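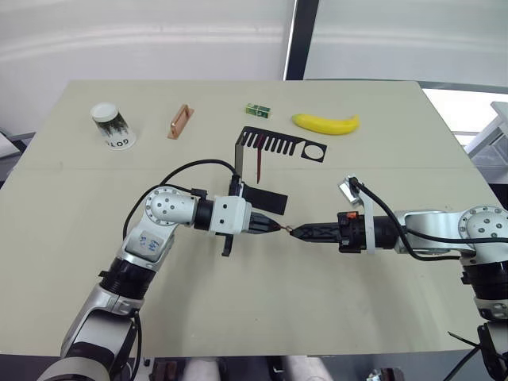
그리퍼를 바꾸면 인생이 바뀔 줄 알았다. 금요일 오후까지의 중간 결과를 말하자면, 바뀐 것은 내 허리 통증의 위치 정도다.

이번에 비교한 건 Skallbridge의 병렬 그리퍼와 Raptis에서 나온 가느다란 손끝 두 가지다. 과제는 구리색 가는 전선을 한쪽 팔이 집고, 다른 쪽 팔이 넘겨받는 것. 사람이라면 통화하면서도 할 일인데, 팔 두 개에게 시키면 국경에서 포로 교환하는 분위기가 난다. 서로 천천히 다가가다가 손끝이 닿을 듯 말 듯한 데서 꼭 한 번씩 멈칫한다.

먼저 Skallbridge. 잡는 힘은 훌륭하다. 너무 훌륭해서 문제다. 기본값으로 두면 전선이 납작해지고, 힘을 30퍼센트까지 내리면 이번엔 전선이 손끝 사이에서 슬슬 돈다. 중간값을 찾느라 오전을 다 썼다. 설명서에는 "대상물에 맞게 조정하십시오"라고 적혀 있다. 고맙습니다.

Raptis 손끝은 끝이 좁아서 전선 옆으로 파고들기는 좋다. 대신 위치가 조금만 어긋나도 허공을 집는다. 허공을 집고도 컨트롤러는 성공이라고 보고한다. 나도 저런 자신감으로 살고 싶다. 서른 번쯤... 까지는 세지 않았고, 로그를 보니 연속 17회 시도 중에 제대로 넘겨받은 게 절반이 안 됐다. 조명을 바꾸고 나서는 조금 나아졌는데, 조명 덕인지 내가 영점을 다시 잡은 덕인지는 모르겠다. 두 개를 한꺼번에 바꾸지 말라고 후배한테 설교한 게 지난주다.

컨트롤러는 Nolomero 것을 그대로 썼다. 제어 주기를 올리면 멈칫거림이 줄까 싶어 설정을 뒤졌더니 버퍼 길이가 2000으로 잡혀 있었다. 누가 그렇게 해놨나 커밋 기록을 봤더니 나였다. 8월의 나는 대체 무슨 생각이었을까. 줄이고 나니 두 팔이 만날 때 눈치 보는 시간이 확실히 짧아졌다. 그러니까 그리퍼 비교 글의 최대 수확이 버퍼 설정이다.

Aidan Lenihan한테 로그를 보냈더니 답이 한 줄 왔다. "케이블부터 묶어." 바닥 쪽으로 늘어진 검은 케이블 얘기다. 팔이 크게 돌 때 당겨지면 손끝 위치가 틀어질 수 있다는 건데, 반박을 쓰다가 지웠다. 벨크로를 주문했다.

일단은 잡는 쪽에 Skallbridge, 받는 쪽에 Raptis를 두고 쓰기로 했다. 뒤쪽 빗살 브래킷에 전선을 끼우는 건 아직 시작도 못 했다. 이빨 간격을 보고 있으면 좀 서글퍼진다. 테이블 끝의 장난감 바나나는 어느 그리퍼로든 잘 집힐 것 같으니, 기분이 정 안 좋은 날에는 그걸 집을 생각이다.

Hasance 쪽 손목 카메라도 빌려주겠다는 연락을 받았는데, 케이블이 하나 더 늘어난다는 뜻이라 답장을 미루고 있다. 벨크로가 오면 다시 생각해 보겠다.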